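Is the Cestier mobile kit worth it for a total beginner?
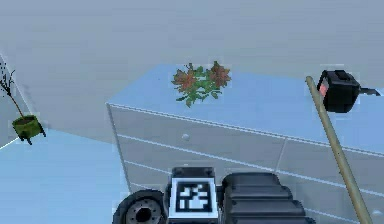 Simulator view: the base in front of the bedroom dresser.

Posted by Marisol_inZarnville
7 October 2026

Hi all! I've been going back and forth on the Cestier kit since June and I'd love to hear from people who own one. I've been playing with the simulator first (the screenshot is from my last try) and I'm having a great time with it, but I can't tell how much of that carries over to the real base.

My project is pretty simple – I want it to roll up to a dresser, stop square to it, and eventually open a drawer by the knob. In the sim I keep ending up at an angle, so the drawer lines slope away from me, and then there's that pole standing across the front. I don't know if I should be planning around the pole or just deleting it from the room until I've got the parking part down.

Also, the marker on top of the base. Do I have to print my own for the real kit? And is the paid support plan any good? I can write a little Python but that's where my skills stop.

Dalisay_builds
I've had mine for 2 years and I'd buy it again. The base is solid, and the wheels do fine on hard floors. Mine struggles on thick rugs, so keep that in mind if your bedroom has one.

Delete the pole for now! Get it parking straight on a plain dresser, save that version, then put the pole back and work on the approach. I spent 6 evenings trying to do everything at once and had to start over anyway. The plant I'd leave alone, it's up on top and you're after the drawers.

For the marker, mine came with a plate, but I'd ask before you order because kits change. If you do print one, use matte paper. Glossy gave me fits near a window – my tracking dropped out every sunny afternoon until I swapped it. And measure the printed square with a ruler and type in that number. My printer shrank the first one a little and the base thought it was farther away than it was.

Knobs are harder than handles, by the way. Those small round ones took me 40 tries in the simulator before I got a grip I trusted.

clundenis_kev
sim is free, just stay in the sim till you get bored of it

Agnese Grīnberga
I'll disagree with Dalisay a bit on value. I liked the hardware a lot, but the support plan was a letdown for me. I sent in 5 tickets and most of what came back was links to pages I'd already read. If Python's your comfort zone you can skip the plan and ask here.

One thing on your angle problem: check which way the base is facing when the run starts. Mine was off at the start every time, and I kept fixing the wrong part of the code.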